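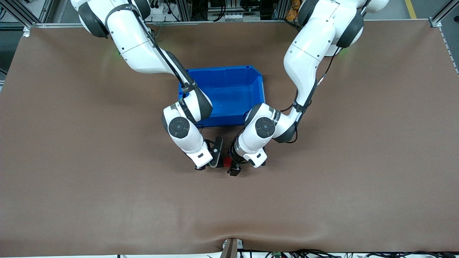

How often does a sorting table need to be checked? Once at the start of each week and again any time the bin on it has been swapped or the top has been refinished.

Table and bin check, room 407
Filled in by Aníbal Valderrama, 8 February 2026

I inherited this list from the Tovar building and I have my doubts about a third of it. I've filled in every line anyway. Where I think a line is useless, I've said so in the comment.

TABLETOP

1. Surface smooth, no splinters, no lifted edges.
OK. Brown top is smooth all over. I ran a cloth over it and the cloth didn't snag. The old form wants a "smoothness grade" from A to E. I can't tell a B from a C and I don't believe the person who wrote the form could either. Left blank.

2. Surface clean.
OK after wiping. There was a sticky patch near the back, probably label glue. Came off with warm water. The Kuvura cleaner is supposed to do this without rubbing. It didn't, on two tries.

3. Top doesn't rock when leaned on.
FAIL, then OK. Rear left foot was a turn short. Adjusted and leaned on all the corners again. This is the same foot I wrote up in September, so I'm not convinced the lock nut holds. Want it replaced, not tightened a third time.

4. Load label present and readable.
FAIL. The label under the near rail says 300 and then the unit is rubbed off. Pounds or kilos makes quite a difference. Until somebody finds the paperwork, treat it as pounds.

BIN

5. Bin is the right color for its contents.
OK. Blue, for the small blocks. I still think a word on the side would beat a color code, and I'd like to hear from anyone who remembers the whole code without looking it up.

6. Bin free of cracks, rim not sharp.
OK. Felt along the rim with a bare hand. Bottom corners checked from underneath. Stereveck claims their plastic bins never need a crack check. Keep checking.

7. Bin sits flat and stays put when nudged.
OK, barely. It slides more easily than I'd like on a surface this smooth. A strip of Stikex matting was ordered for this. The last roll curled at the ends within a week and became something to catch a sleeve on, so I'd want to see this one flat for a month before I sign off on it.

8. Bin not overfilled.
OK. The form says "no more than 80% full" and gives no way to measure it. I use the rule that nothing shows above the rim. If you have a better one, write it here.

LOOSE ITEMS

9. Nothing left on the floor under or beside the table.
FAIL, then OK. Found 2 blocks under the near side. Small blocks are a slip hazard on this floor and this is the line I'd keep if I had to throw out the rest. Look with a flashlight. Looking from standing height doesn't count.

10. Blocks have no chips or rough corners.
OK for the ones I handled. Red ones mark up worse than the others, or the marks just show more. Can't say which. Chipped ones go in the scrap tub and don't come back out of it, please.

11. Block count matches the card.
Card says 23. I counted 23, with the two from the floor. Fine, but the card has no date on it, so all this proves is that it matched a number somebody wrote at some point.

12. Area in front of the bin kept clear between jobs.
Comment only. People set a block down right at the front edge of the bin and mean to put it away in a minute. The line gets ticked every week and I don't think it changes anything. Suggest moving it to the end-of-day sheet, where it might get read.

ROOM

13. Light good enough to see small items on a brown surface.
OK with the overhead on. Poor with only the window. Dark blocks are hard to pick out at dusk, and the form doesn't say what time of day to check. I'd say check at the worst time.

14. Walkway clear on the open side.
OK. One stool moved back.

15. "General impression."
I don't do general impressions. See lines 3, 4 and 9.

FOLLOW-UP
Line 3: lock nut, rear left. Open.
Line 4: find the load rating and make a new label. Open.
Line 7: matting on order. Recheck after a month in use.
Line 2: stop buying the cleaner, or show me it working.

Signed, A. Valderrama

Questions about this form: ask at the Tovar front desk | © Tovar Building Services | Back to top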